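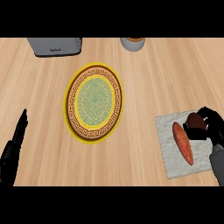 1/7 Braris Kitchen Table, release 3
The Braris simulation group announces the third release of its tabletop package for two-arm robots. It is open to licensed laboratories and teaching departments from June.

2/7 Contents
The package provides 2,000 tabletop layouts built from household items. The scene at the head of this thread uses the wood table, with a toaster at the back, a plate with a Greek key border, and a sweet potato on a folded white towel. The right gripper is holding a dark brown item over the towel, and the left gripper is free.

3/7 Changes since release 2
Soft items such as towels now have their own contact settings. Contact shadows have been revised. Plate rims and other narrow edges have new collision shapes. Layouts saved in release 2 will open, but the towel settings must be entered again by hand.

4/7 Review
Divya Sundaram and Zlatko Begović tested the package at Skotetti over six weeks. Their report rates the grasping tasks on rounded food items as suitable for graduate coursework. It also notes slow loading on older workstations and asks for a wider choice of table surfaces. Two additional surfaces are planned. Loading time remains under study.

5/7 Licensing
A department license covers 6 workstations for one year. Support is included and is handled by Nermina Spahić at the Brombridge office. Requests should state the name of the department, the number of users, and the operating system in use. Release 2 license holders may upgrade without charge until their current term ends.

6/7 Known limits
The package does not model cutting, peeling, or liquids. Results obtained in simulation should be checked on hardware before any claim is made about a physical robot.

7/7 Documentation
The user guide, edited by Živko Dimitrov, is supplied with the download. Corrections may be sent to the support desk with the page number and the release number.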